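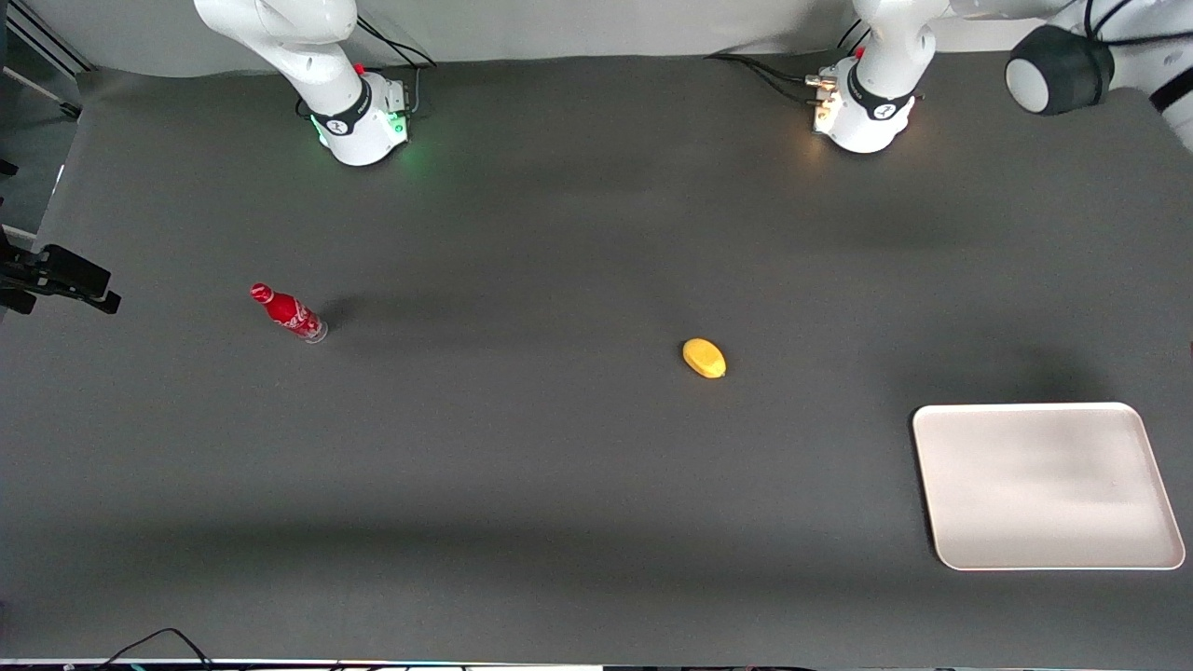
The two-arm bench in our demonstration room, with a bottle, a lemon shape and a tray set out.

About Sindmont

Sindmont sets up and programs robot arms for small factories, packing rooms and colleges. We work from a single-storey unit on the Haddadin estate at the edge of Jollville. There are 27 of us, most of them fitters and programmers, and the rest look after sales, training and the accounts.

We began as a repair shop for conveyor motors. Customers kept asking whether a robot could take over the lifting and sorting at the end of the line, so we bought one arm and learned how to use it. The repair side closed a few years later. The old parts counter is still there and we use it as the reception desk.

What we do

Most of our work is picking and placing. A customer sends us samples of what they handle and we tell them whether an arm can pick it up, how fast, and what it would cost to run. Sometimes the answer is no, and we put that in writing too. Our trial report runs to 10 pages and belongs to the customer, whether or not they go on to order from us.

We also look after equipment once it is in. Service visits are booked through the Jollville office. Customers north of Clomport are covered by our second van, which is based there.

Open days

We open the workshop to visitors twice a year, in January and in June. Anyone can come. In the past we have had bakery owners, school groups, a model railway club and people who live on the estate and wanted to know what the building was for. Last January we had 46 visitors, our largest number so far.

Doors open at 9.30am. The visit lasts two hours and goes like this:

A short talk in the training room, with tea and coffee.
A walk through the workshop, where control cabinets are built and tested.
The demonstration bench.
Time for questions, or a look at your own samples if you have brought any.

The demonstration bench is the part people ask about most. It has two white arms fixed along the far side of a dark table, and a red button on top of a joint on each. We use ordinary things on it, such as a Coca-Cola bottle lying on its side, a small yellow lemon shape and a white tray. A long bottle and a small rounded shape need to be gripped in different ways, and visitors can see that more easily with things they know than with machine parts.

Demonstrations are for groups of up to 10, and larger parties are split. The person running the bench will explain each step before it starts and will stop for questions. Arms do sometimes miss or drop things. When that happens we leave the run as it is and talk about the cause - it is usually the lighting or the way the object was lying.

Bringing your own samples

Please tell us beforehand what you would like to bring. Clean, dry items under 4 kg are fine. We can't take glass, live animals or anything that has to be kept frozen. A first look on the day is free, but it does not replace a full trial.

School and college visits

We take school and college groups all year, outside the two open days. Pupils need to be 11 or over for the workshop walk. Younger classes can have the talk and the bench demonstration in the training room side of the building. We ask for one adult to every eight pupils.

Getting here

The Haddadin estate is ten minutes on foot from Jollville station. Turn left at the second roundabout and look for the green roller door. Visitor parking is in front of the unit, and there is a level entrance at the side. Closed shoes must be worn in the workshop, and long hair needs to be tied back. We lend safety glasses at reception.

To book a place, ring the office or use the form on the Contact page. Places for June go up on the site in April.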